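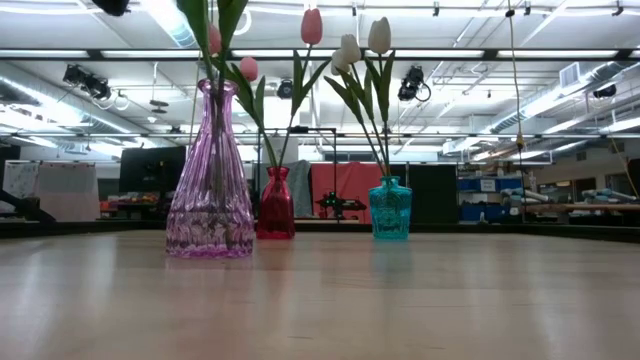 Two arms, a bunch of tulips, and me: trying out the Pullance kit

Nov 16, 2018

If you've been reading for a while you know I've wanted to try one of these two-arm tabletop setups since April, when Javiera Ocampo wouldn't stop sending me links to them. Well, I finally got my hands on a Pullance! I had it for 11 days at Vimurwood, the shared workshop where I do most of my tinkering, and I spent nearly all of that time making it arrange flowers.

Why flowers? The demo that comes with the kit is stacking blocks, and I have seen enough block stacking to last me the rest of my life. A tulip is long and floppy and top-heavy, and the stem is a miserable thing to grab in the wrong spot. Then you have to get the bottom end into the neck of a vase, and the neck is small, and the vase is glass. If an arm can do that, I figure it can do most of the fiddly stuff I'd want it for. (Also they look nice. I'm allowed to enjoy my evenings.)

What you get and how it goes together

The kit is a pair of black arms, a two-fingered gripper for each, the frame they bolt to, a small camera for the wrist, power supplies, and a box of cables that I would call generous. You bring your own table and your own computer. The frame sits on the tabletop and clamps down, and the arms go on opposite sides facing in, so they share the middle.

Putting the frame together took me an evening, and I'm slow. The rails slide together nicely and the bolts are all one size, which I love — I can't tell you how many kits have made me hunt for some odd little hex key. The printed guide is decent up to the point where you attach the arms, and then it gets weirdly shy. There's one drawing for the left side and a line that says to repeat for the right. Except the right side is a mirror image, so if you really do repeat what you did on the left, your base is on backward. Guess how I know.

Heriberto Orozco had the same trouble with his and told me to lay both bases out flat on the table before touching a screwdriver. Good advice, do that. Also sort out the cables before you clamp anything. They want to run down the sides toward the near edge, and if you leave it for later you'll be on your knees with a flashlight.

Teaching it to pick up a flower

The software is called Tukby and it's sold separately, which I'll grumble about further down. The idea is that you guide the arms through the job yourself, it saves what you did, and after enough tries you train it and let it have a go alone. You can start a recording with a foot pedal, so your hands stay free. Best part of the whole package, and I'd buy just the pedal.

My first recordings were terrible. I kept grabbing the stems too close to the head, and then the whole flower would swing around and I'd be chasing the vase with it. Lower down is better. Not right at the end either, or you have nothing left to put in the vase! Somewhere in the bottom half, with the wrist turned so the stem comes in close to upright.

I settled into 30 recordings per session and then a break, since my brain goes mushy after that and the recordings get sloppy. Sloppy recordings are worse than no recordings. I threw out a full session after watching it back and seeing how often I'd bumped the rim.

I mixed things up as I went: a different vase, stems lying at a different angle, the flowers bunched together so the fingers had to sort out one from its neighbor. That last one is hard. I'd say it's the hardest part of the job, way harder than the vase.
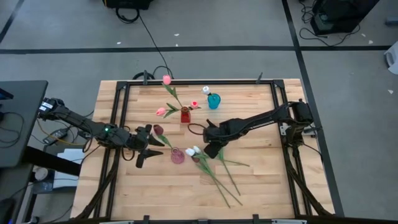 The good, the bad, the drooping

Stuff I liked. The arms are quiet. They stop when they should if you get in their way, and the motion is smooth enough that I stopped flinching after the first day. The grippers close gently if you turn the force setting down, and I never cracked a vase, though I came close with a red one I'm fond of. The little green lights on the joints tell you the power is on, and I was grateful for them more than once.

Stuff I didn't. The reach is a bit short for tall flowers. Getting a long stem up high enough to clear the neck and then straight down again uses just about all the height these arms have, and from some corners of the table they can't make it. I ended up keeping my vases toward the middle. If you plan on working with anything long, think about that before you order.

The wrist camera is my other gripe. It's fine when the arm is still or creeping along. Swing it across the table at normal speed and everything smears, and flowers with their bright heads seem to smear worst of all.

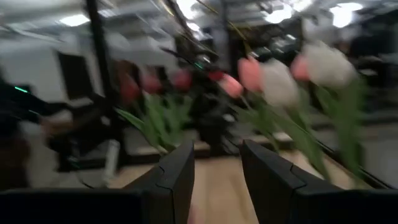
I slowed my moves down to 60 percent for the last few sessions and that helped a lot, both with what the camera saw and with my own steering. I wish the guide had said so on page one. Takeshi Okabe, who knows far more about lenses than I do, thinks the exposure is set too long from the factory and that you can shorten it if you add light. I haven't tried it, so if you have, please leave a comment and tell me what settings you used!

And Tukby, okay. It costs extra after the first month and the export button is buried in a menu called Shi, and I have no idea what that stands for. Support answered me in two days, politely, and told me where to find the button, and didn't tell me what it stands for either.

So did it work? Kind of, yes! With one flower and one vase, my trained version got the stem in more often than it missed. With a bunch lying close together it mostly picked up two at once, or pushed them off toward the edge. I did a count on the last night and it placed 13 single tulips before I got hungry and packed up.

Would I buy one? If you have a sturdy table, some patience and a project in mind, I think it's a good kit for the money. Wait for a sale on the software if you can. I'm borrowing a friend's for another round next month, and Styliani Bakalis wants me to try it with daisies, which have much thinner stems, so I'm going to need to do something about the fingertips first. Rubber bands, maybe? Send me your ideas.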